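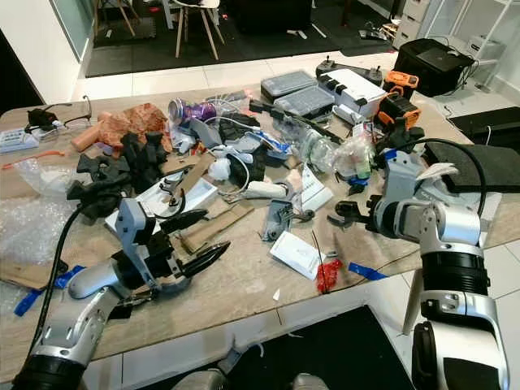
Foam or rubber bits, bubble wrap, white cable and a drinks can on its side, all on one table.

Oltura folding box stand

Price: £18 each
Colour: black
Frame: metal
Height when open: 447 mm
Length when folded: 635 mm
Takes: cardboard boxes and tubs, up to 70 litres

I'm Catriona Innes and I pick the stock for our tidying and packing pages. I'll be upfront, I'm a messy worker! I can cover a good-sized table in packaging in one afternoon (glasses at the back, brown paper in a ball, tape stuck to the corner, a power strip in there somewhere) and then spend the next morning hunting for the one grey plastic part I need. I've tried trays and I've tried drawers. What got me clearing up properly was having an open box at the side of me at a height I could reach without bending down.

That's all the Oltura does, really. It's a metal folding stand, you open it out, you put a box on top and you sweep things in. You don't need a special box. Whatever your last delivery came in will do, as long as the bottom is taped and it isn't wider than the stand by more than a hand's width on either side. I leave the flaps up on mine – it makes the box deeper and stops bubble wrap sliding back out.

My way of doing a full table is to start with the big light stuff. Bags, bubble wrap, flattened card, loose sheets of paper. It goes into the first box in a couple of minutes and you can see the wood again, which cheers me up no end. Then the foam. If you've got a heap of black foam or rubber chunks, lay a piece of card against the table edge and push the lot over in one go, don't pick them up one at a time like I used to. Cables last, coiled and tied, and never in with the foam or you'll be picking crumbs out of the plugs.

Bottles and cans go in the recycling and not in the box, please. I've had a sticky box and it isn't nice. 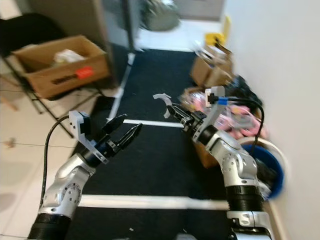
If you're short of width, put the stand against one wall and keep the walkway down the middle free. Boxes that are full or sorted can sit on the floor along the opposite side, and I'd write on the front of each one, or put a bright label on it, so you can tell them apart from standing height. Toys and odds and ends want a box of their own. Mine always end up in a pile on the floor otherwise!

A few things people ask me. It's fine on tiles, and on a rubber mat too, but on thick carpet it can lean a bit. It isn't a step or a seat. The Trakura stand we used to sell was taller and the two don't stack together, so if you've already got Trakuras I'd stick to one sort per room. The Srithong baskets do fit on top, though the smallest one wobbles.

Folded, it hangs on an ordinary hook behind a door.

Back in stock December 2019. The Trutent dust cover is sold separately.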